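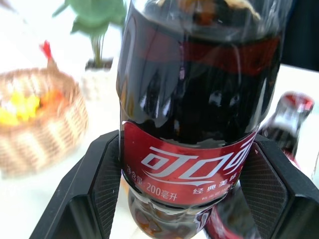 Blog > Kitchen table > Giving up fizz

Second week of April and I've got a headache again. Tea isn't cutting it. I was on 2 big bottles of cola a week, more if there was footie on, and the dentist in Stevstead did the sigh. You know the sigh.

So, rules. None in the house. None at work, which is harder, the machine's right by my desk. Allowed one if we eat out, and we never eat out so fine.

What I miss is the cold first mouthful about four in the afternoon. Don't even like the rest of the glass much. Tried fizzy water with lime, ok for a bit. Tried squash, too sweet, wich is rich coming from me. Sleeping better though, definately. Up before the alarm twice.

Money as well, I put what I'd have spent in a jar. Not counted it yet.
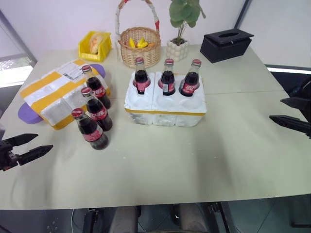 Heiðrún Kjærgaard reckons I should have cut down slowly, a glass less every few days, and the headaches wouldn't be half as bad. Maybe. Too late now, I'm not starting over.

Will report back in May. Bus is here

Contact | © Zixuan Tan | Back to top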